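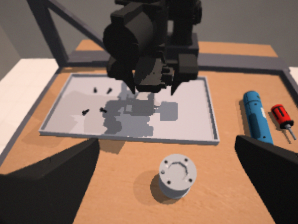
The Small Parts Are the Problem: A Talk with Mirjam Zürcher

Mirjam Zürcher repairs sewing machines in a narrow shop on the ground floor of a former bakery in Gurnlow. When I came on Saturday at ten, she had three machines open on the bench and one customer waiting at the door with a fourth one in a shopping cart. I was asked to sit on the stool and not to touch anything.

She learned the work from her uncle, who serviced machines for a shirt factory until it closed. After this she worked in an office for several years, and she says she did not dislike it. "I was good at the office," she told me. "But in the evening I went home and opened machines. My husband asked me when I would stop, and I asked him when I would start to be paid."

The shop is now in its second lease. Most of the customers bring household machines which stood in a cupboard for a long time. The complaint is nearly always the same: it does not sew anymore, it makes a noise, it was my mother's. Mirjam opens the cover and usually finds old oil which became as hard as varnish.

"People put in more oil on top," she said. "Or they put cooking oil. Please write this in your article, not cooking oil."

I asked her what is the most difficult part of a repair. I expected to hear about timing, or about motors. She said that it is screws.

"A machine from before has screws which you cannot buy. The thread is special, only for sewing machines. If you lose one, you can look for it half a day on the floor, or you can look for it half a year in other people's boxes. So I don't work over the floor. I work over a tray with a rim, and when I take a screw out, it goes in the tray at once, before I do anything else. Also before I answer the phone."

She showed me how she loosens a screw that does not want to move. First a drop of penetrating oil, then she waits until the next day. Then the driver, which must fit the slot exactly. She has 80 screwdrivers, and many of them she has ground by herself to fit one particular slot. She does not lend them. Edmund Pawłowska, who has the bicycle workshop across the yard, once borrowed one to open a can of paint, and they both still speak about it.

A normal service costs 130 in her shop, and some customers find this too much when a new machine in the supermarket is not much more expensive. Mirjam does not argue with them.

"If they want the new one, they should buy the new one. I only ask them to leave me the old one and not to put it in the trash. From this one I take the parts."

In the back room there are shelves with these parts machines. Two shelves are for the Krajewska, a heavy black model which was popular in this region and which she likes the most. "With a Krajewska you can sew leather, you can sew a tent. You cannot carry it up the stairs, that is the only fault." She is less friendly about the later Prorketti machines, with their plastic gears. The gears crack with age, even when the machine was never used. For a time she sent these customers away. Then Ngọc Mạch, who came to her as an apprentice two years ago, began to make replacement gears from a harder plastic, and now these repairs are a good part of the income.

Ngọc was working at the second bench while we talked and did not join much in the conversation. When I asked her what she had learned first, she said, "To sweep before I look for something, and not after." Then she went back to her gear.

On the first Saturday of the month they hold a course in the shop. The people bring their own machine and learn to clean it, to oil it and to change the belt. Mirjam takes 10 persons and no more, because the tables don't allow it. Shirin Golestani, who makes theater costumes, came to the course with a machine she had cursed at for a whole season. The needle was in backward. "She was so angry at me," Mirjam said, "and the next month she came again, with a cake and another machine."

I asked if she thinks of a bigger shop. She has looked at one, near the station, with a real window. The rent was possible. But the floor there is made of old boards, with gaps between them.

"I stood there and I looked at these gaps," she said. "And I thanked the man and took the bus home."

At noon the customer with the shopping cart came back. Mirjam had not started with his machine yet, and she told him Tuesday.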